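7.4 천 취급 작업 중 파지부 끌림 이상(오류 코드 E-79)

본 절은 Mevano 양팔 작업기로 수건, 행주 등 얇은 직물을 펼치거나 접는 중에 발생하는 끌림 이상의 조치 절차를 설명한다. 끌림 이상이란 그리퍼가 천을 집지 못한 채 상판 쪽으로 누르면서 이동하는 상태를 말한다. 이 상태가 지속되면 손목 관절에 과부하가 걸리고 E-79가 표시된다.

주의: E-79가 표시된 상태에서 천을 손으로 당기지 말 것. 정지 상태로 보여도 손목축에 토크가 남아 있을 수 있다.

증상
- 그리퍼가 닿은 모서리 쪽으로 천이 뭉치고 무늬 선이 휘어 모인다.
- 반대쪽 끝은 비교적 평평하게 남아 있으나 천 전체가 비스듬히 틀어진다.
- 천의 모서리가 테이블 앞쪽 가장자리 밖으로 내려온다. 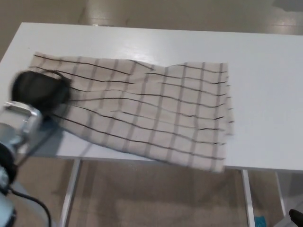

사진 제공: Ferkar 기술지원부 / 천종대

체크무늬 수건의 왼쪽 모서리가 검은색 그리퍼에 눌려 뭉쳐 있고, 오른쪽 아래 모서리는 테이블 앞쪽으로 약간 처져 있다. 이와 같은 배치가 관찰되면 오류 코드가 표시되기 전이라도 아래 절차를 수행한다.

조치 절차
1. 조작반의 일시정지 버튼을 누른다. 팔이 계속 움직이면 즉시 비상정지 버튼을 누른다.
2. 팔이 완전히 멈춘 것을 확인하고 10초간 대기한다.
3. 서보 전원을 차단하고 조작반에 잠금 표찰을 건다.
4. 케이블이 팔이나 테이블 다리에 걸려 있지 않은지 확인한다. 걸려 있으면 커넥터를 당기지 말고 케이블 중간부를 들어 풀어낸다.
5. 그리퍼 아래의 천을 제거한다. 천이 손가락 틈에 끼었으면 수동 개방 레버를 사용한다.
6. 손가락 패드의 마모와 이물질을 점검한다. 패드 홈의 깊이가 2 mm 미만이면 교체한다.
7. 잠금 표찰을 제거하고 서보 전원을 투입한 뒤 원점 복귀를 실행한다.
8. 설정 메뉴에서 '상판 높이 보정'을 다시 수행한다. 테이블을 옮겼거나 다리 높이를 조정한 경우에는 반드시 수행해야 한다.
9. 저속 모드에서 천 없이 동일 경로를 1회 실행한 후 천을 놓고 재시험한다.

참고: 광택이 있는 상판에서는 반사광 때문에 깊이 측정값이 흔들려 하강 높이가 낮게 계산될 수 있다. 보정 후에도 증상이 재발하면 조명 각도를 변경하거나 Scanlon 무광 매트를 깐다. 매트를 깐 뒤에는 8번 항목을 다시 수행한다.

경고: 과부하 한계값을 높여 E-79를 해제하지 말 것. 손목 감속기가 손상될 수 있으며, 이 경우 보증이 적용되지 않는다.

동일 증상이 반복되면 운전 기록을 저장하여 Ferkar 기술지원부에 송부한다. 펌웨어 관련 문의는 Wumness 담당자 Inès Deschamps 앞으로 접수한다.

개정일: 2022-08-19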